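Progress report to Shona Morrison, 6th February
Gripper and wrist camera comparison, second period

Shona, you asked for something short you could pass on, so I have kept the tables for the appendix. We are on schedule with the trials. I am less sure than I was in the last report that the trials will tell us what we said they would.

Where we are. The Zuvis fingers and the Dirkix fingers have each been through the button and switch tasks, 30 attempts per task. Both did well on buttons. The vendor's claim that Zuvis needs no tuning between tasks did not hold up for us: Gwawr Prosser retuned the closing force twice before she would accept the toggle results, and I have marked those runs so they are not read as out-of-the-box numbers. The Dirkix set needed less attention, but I would not call it better on this evidence.
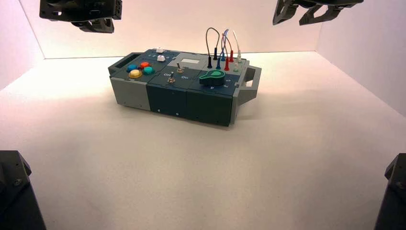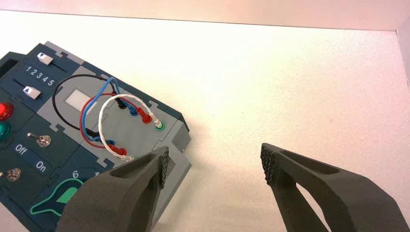

Task board in the enclosure, from the head camera and then from the wrist.

Cable handling is where I expect the money to be well or badly spent, and it is the part we have barely begun. Pushing a button forgives a few millimeters of error. Pulling a banana plug and seating it in another socket does not, and the cables loop up over the panel, so a finger can foul one cable on its way to the next. The nubbed pads on the fingers are meant to help with grip on the plug bodies. I have seen no proof of that yet, and Gwawr thinks they may catch on the cable instead. We will run the plug task with and without them.

Cameras. The proposal said the wrist view would make the head view unnecessary. I doubt it. The wrist camera reads plug colors well, but its own fingers get in the way of what it is looking at. My advice is to keep both until the plug task is finished, and to put off the order for the second Yimer controller.

Spending is 4 percent under plan, mostly because the Histo license has not been invoiced. Please don't count that as a saving.

Next period: plug task on both finger sets, then the knob. I need 2 more weeks of Gwawr's time to do it properly. If that can't be found, I would drop the knob and keep the plugs.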